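Last updated: 2019-01-11

The Elindale thin-border picture frame

I sell a lot of frames out of this little shop, and the Elindale is the one I end up putting in people's hands first. It's a plain frame with a thin dark brown border, and it suits a desk, a shelf or the top of a cabinet as well as it suits a wall. If you want something carved and gilded, I have a few of those too, but you'll have to ask me for them — they live in a box in the back.

I started carrying it after Ingeborg Sutter brought one in and asked if I could get her another just like it. I couldn't find out where hers had come from, so I had a batch made up instead. She took the first 2, I kept one for myself, and the rest were gone by the end of May. I've kept it in stock ever since, with only one change along the way (a slightly stiffer backing, more on that further down).

What I like about it

The border is narrow, so you see the picture first and the frame second. That sounds obvious, but pick up most of the cheap frames in a big store and you'll find a border that takes up a good part of the whole thing. Small drawings get swallowed by it. With the Elindale I can put up a pencil sketch or a pressed leaf and it still has some room to breathe.

The brown is on the dark side, close to black coffee. I know black frames are what everyone buys right now, and they do look sharp with a white mat and a botanical print. But brown next to black works better than you'd think! I was nervous about mixing them until I tried it, and now I'd have a hard time going back to a matching set. Brick is kind to it as well. On a very cool gray wall I'd go for black, and I'll tell you so if you ask.

The backing is beige and has the color of plain cardboard. I've been asked if I could do it in black and I've always said no, mostly out of stubbornness, but also because I write on mine. Date, place, who drew it. A soft pencil works fine and you can rub it out later if you change the picture.

Setting up a group on a desk

Most of my customers hang one frame by itself, and that's lovely, but my favorite use for these is a loose group at the back of a big desk. Clear the whole top first. I mean all of it, the mugs and the chargers too. Put something with height in first, and flowers are the easy answer (yellow ones in a small pale pink vase, if you want to copy me). Then lean the frames up near it, one a bit steeper than the next. I don't line them up and I don't measure.

Keep the last frame in your hands, or down at the front edge of the desk, until the others are settled. It's much easier to see where the gap is that way than to shuffle everything along at the end.

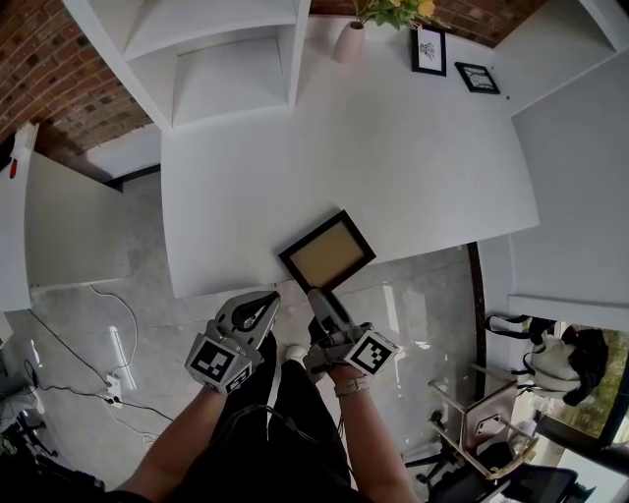

Putting your picture in

Lay the frame face down on a towel. Take the backing off, wipe the inside of the glazing with a dry cloth, and drop your picture in. Then the backing goes on again and you're done. Give yourself 4 minutes the first time. Please don't tape the picture to the glazing — I've had two customers do that with old family photos and it made me want to cry.

If your picture is smaller than the opening, I can cut a mat for you. White is what I keep on the shelf. Cream I have to order, and it takes longer.

About that backing

The early ones had a thinner board that could bow a little if the frame leaned for months in the same spot. Kenneth Leckie wrote to me about his, very politely, and I sent him a new board the same week. All the ones I sell now have the stiffer kind. If you have an early one and it bothers you, write to me and I'll mail you a board for the cost of the stamp.

Ordering

Single frames and sets of 6 are both in stock as I write this. The sets go out in one carton with card between the frames, and I pack them myself, so if a corner arrives dinged I want to hear about it. I'll swap any frame within 60 days, no long forms, just tell me what's wrong with it.

I don't do custom colors. Glenys Pickering in the next village does beautiful painted ones by hand and I'm happy to pass along her details.

If you're not sure how many you need, tell me how wide your desk or shelf is and what you want to put in the frames, and I'll give you my opinion. I usually say one fewer than people expect.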